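February, 21:40, cabin 413

Boarded at Cusholm just after two. The terminal there is a single long shed with one security lane open, and the queue ran back past the taxi rank. Check-in itself took four minutes once I reached a desk. Luggage had to be dropped before the document check, so anyone who had packed a passport in a case was sent back to look for it. Halina had packed hers in a case. We lost half an hour.

The ship is the Luserska, 2,349 passengers at full load. She is not full. Janelle Pascual at the desk on deck 5 said the February sailings rarely are, and that the dining room would run one sitting instead of two. Dinner is therefore at seven for everybody, and the lifts between 18:50 and 19:10 are of no use. The aft stairs are quicker and come out nearer our table.

Cabin is inside, port side, low down. Two berths, one socket by the desk and another behind the bed that can't be reached without moving the mattress. I had brought the four-way lead. Extension leads are on the prohibited list, which I read afterwards, so it has gone back in the bag. Air vent is noisy on the middle setting and quiet on the highest. I have left it on the highest and put a jumper on.

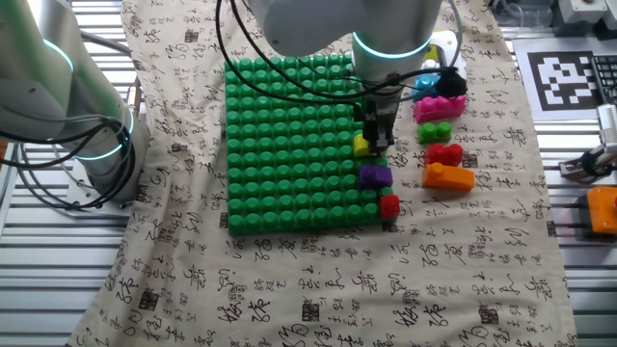 Departure was put back from 17:00 to 18:15. The captain gave crosswind at the lock as the cause and repeated it twice in English and once in Polish. I filled the time with the port sheets, which are poor. The map of Kubiak has no scale and marks the berth on the wrong side of the basin, so I drew my own grid on the back from the pilot notes. I thought of the green board with its rows of studs, and the yellow, purple and red blocks set down one side, and did much the same thing in pencil: berth at the top of the right-hand column, tram stop in the middle, old town gate at the bottom corner. Each square is two minutes on foot. It will do.

Muster drill was at 16:20, station C. It used to mean standing on deck in a lifejacket. Now you watch a film in the cabin, walk to the station, have your card scanned and leave. I went round twice to check the route from the stairs, as the signs on deck 3 point both ways.

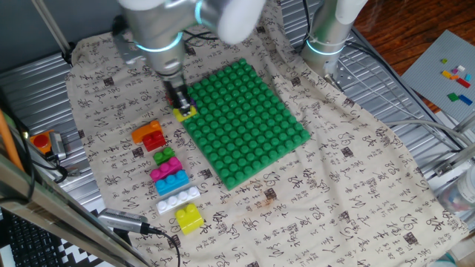
Excursions: Jarosław wants the coach tour at Kubiak, which leaves at 09:00 and is back at 13:30. All aboard is 16:30. I would sooner walk. The tram from the basin gate runs every quarter of an hour and takes local cards. Halina is undecided and has until 22:00 to put her name down. The desk doesn't refund after that.

Drinks package declined. On a trip of 7 nights I would need to drink far more coffee than I do for it to pay.
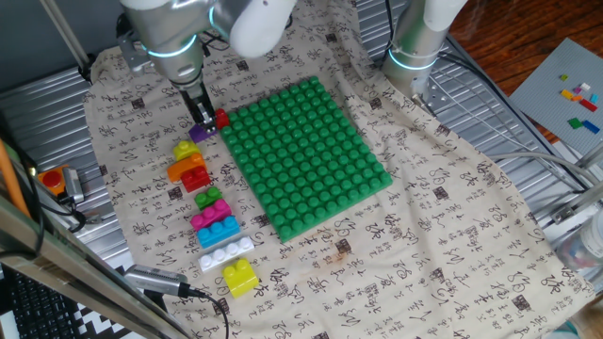 Sea state slight at dinner, moderate now. The wardrobe door knocks on the roll, so I have wedged it with a folded menu. Soup good, fish overdone. Elżbieta Lis, who shares our table, has done this route before and recommends being at the gangway by 08:30, before the coach parties are called.

Clocks go forward an hour overnight. Alarm set for 06:45 ship's time. Must ask for a second blanket.

© Clultik Cruise Diaries | Contact | Back to top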